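4. Equipment Planning and Cost Allocation

4.1 Cell configuration and purchase schedule 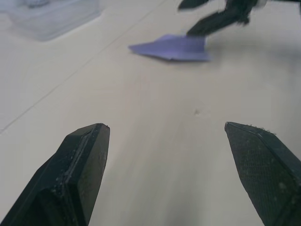 The equipment plan was drawn up before any task list was final, and the order of purchase reflects that. Arms and controllers have the longest lead times and were committed first. Grippers, finger sets, and table surfaces were left to a second round, when the range of objects to be handled was better known. The Clevell site took delivery of its first two-arm cell in March and the Sutherland site took the remaining cells in the following quarter.

We divided spending into three classes: fixed items (arms, mounts, controllers, tables), wear items (fingers, grip surfaces, cables), and handling stock (paper, trays, and other objects used in the tasks). Most budgets we reviewed while preparing the plan treat the second class as part of the first, with a flat percentage added for spares. We found this hard to defend for paper handling, where the grip surface determines whether a thin sheet can be lifted from a flat table at all, and where fine debris collects on the fingers.

Figure 3. Paper handling on a two-arm cell, wrist camera view. The fingers of the near gripper are in the foreground, with pale particles along their edges; the second gripper is at the folded purple sheet.

4.2 Wear items

Finger sets were budgeted by operating hours. The planning interval was 329 hours per set, after which both fingers are replaced together. Replacing one finger of a pair was considered and rejected, as uneven surfaces complicate calibration. Cleaning is scheduled separately, every 40 hours, and is charged to labor. Finger sets were ordered from Derkier in lots of six, the smallest lot at which the unit price drops.

Wrist cameras were placed in the wear class after some discussion. They cost less than a controller cable, and a replacement requires the same recalibration as a finger change. Scheduling both in one stop avoids a second calibration charge.

4.3 Tables and handling stock

Table surfaces were specified as light in color and matte. Panel joints were accepted, with a flatness limit across the joint written into the purchase order. A one-piece top was quoted at 53 percent above the paneled version and was not pursued.

Handling stock is the smallest line in the plan and the one most often exceeded. Sheets creased in a trial are not reused, so consumption follows the number of trials and not the number of finished pieces. Stock was ordered monthly through the Cliltico purchasing system, which allows the quantity to be changed up to the release date. We recommend that this line be held at site level, with authority to move funds into it from wear items but not from fixed items.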